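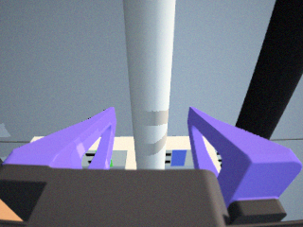 *Simulated wrist view, gripper open, with clearance on both sides of the white cylinder.*

## Bench notes for the Erullow two-arm kit

These tips cover setup and daily use of the Erullow kit on a home workshop bench, with the Drumen simulator that comes with it. The kit has been in use since January. The first part deals with the gripper and the second with bench layout. Prices are left out; they have changed twice.

### Gripper and wrist view

**Center first, then close.** Stop the hand with the fingers open and look for a gap on each side of the part. If one gap is clearly smaller, back off and shift the wrist before closing. The fingers close together, and an off-center part gets pushed sideways before it is held. Tall parts tip.

**Don't judge distance from the wrist view alone.** A straight cylinder looks tapered when seen from the hand. Switch to the bench view for distance and use the wrist view for left and right.

**Watch for finger shadows.** Gray bands across a pale part can look like an edge or a step in the surface. Move the lamp, or the light source in Drumen, and see whether the band moves with it. If it does, ignore it.

**Leave the finger openings clear.** The fingers are open frames. String, cable ties and loose wire catch in them. Tie back anything hanging before a run, and check the inside of the frame after any job with cord.

**Closing speed.** The default is too fast for anything free-standing. The setting runs from 0 to 500, and 200 is a good place to start. Go slower for thin-walled parts. Faster settings are fine for fixed handles and knobs.

**Wiping down.** Use a barely damp cloth on the fingers and a dry one on the joints. No spray cleaner near the cables.

### Bench layout

Place everything in Drumen before drilling. The table, arms and furniture can be dragged around in a few minutes, and a bad mounting position shows up at once. Holes in a bench top are permanent.

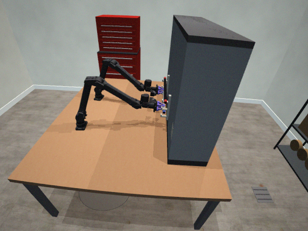

*Layout in Drumen: both arms on the left half of the table, tall cabinet on the right, red tool chest behind.*

**Put the arms on one side and the work on the other.** Two bases on the left half and the target on the right gives both arms a forward reach. Stagger the bases front to back. With the bases side by side and too close, the elbows meet in the middle on every second move.

**Turn the working face toward the arms.** A cabinet or box with handles should face the bases squarely. Reaching around a corner uses up wrist travel, and the arm stops short with a joint-limit warning. The warning text does not say which joint. Open the joint panel and look for the red number.

**Match the height before running anything.** Bring both grippers to about the height of the handles and save that as the start pose. Most of the slow, awkward motion in a saved routine comes from a start pose that is too low.

**Tall items need fixing.** Anything much higher than the arms should be clamped or screwed to the table. A pull on an upper handle puts the load well above the base. In the simulator the cabinet can be set to "fixed" with one click, and this hides the problem. Turn that off at least once and see what happens.

**Model the furniture behind the bench too.** Tool chests, shelving and walls go into the layout even if the arms are never meant to touch them. The rear arm's elbow swings farther back than the reach diagram suggests. Measure drawers in the open position.

**Floor.** The printed sheet recommends a hard floor. Carpet works if the table legs are spread and the table doesn't rock when pushed by hand. Recheck after a week; carpet settles.

### Fasteners and cables

- Snug all base bolts first, then tighten in a cross pattern.
- Recheck the bolts after 42 hours of running. Ours had loosened on the front arm only.
- Leave slack at the elbow. Bend the arm fully both ways by hand, power off, before fixing the last clip.
- Label both ends of each arm cable. The plugs are identical and the controller accepts them swapped.
- Keep the stop switch off the table, on the side away from the arms.

### What comes in the box, and what doesn't

The kit includes both arms, the grippers, the controller and a Drumen license for 3 computers. Clamps are not included. The Wornau bench clamp fits the base plate with a washer under the jaw. The Aravena clamp is cheaper and needs the hole opened up slightly with a round file.

The manual is adequate on wiring and thin on everything else. Its section on start poses is four lines long. Email support answered a question sent on a Wednesday by the same afternoon, and the answer was correct.

### Known annoyances

Drumen forgets the light position when a layout is renamed. Save first, rename second, then set the light again.

The gripper color can't be changed in the viewer. On a dark background the open part of the frame is hard to make out, so pick a pale wall color.

Exported routines keep the simulator's closing speed. Check it on the controller before the first live run, with the bench clear and one hand on the stop switch.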